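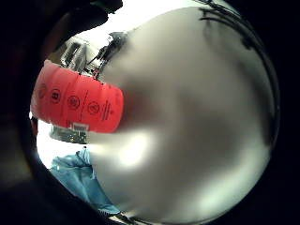

Small circled symbols on an orange-red sleeve, what do they mean?

Posted by Güven Gökçe, 08/03/2018

Hello all. I am sorting old equipment in our workshop and I have a piece with an orange-red sleeve around it. On the sleeve is printed a row of small black symbols, each one in a circle. One looks like a letter B. The first is partly faded, and there is also very small text that I can not read. I want to know if these marks are important before I clean the sleeve with alcohol. I have 8 pieces to clean.

kastgate_user

Circled marks in a row are often approval or safety marks, but it depends on the maker. Please do not use alcohol on the printing. In July I cleaned a similar sleeve and the letters went away in one minute — I could not order the correct part after this. Use a soft cloth with a little water, and take the power off before.

Verhoeven82

just wipe it, its only a label

Clundar

I agree with the first answer. Also try a magnifying glass and a lamp from the side for the small text, maybe you find a part number there. Write it in a notebook before you clean anything. If you find the number, put it here and I will look in my old catalog, it has 385 pages but I have time.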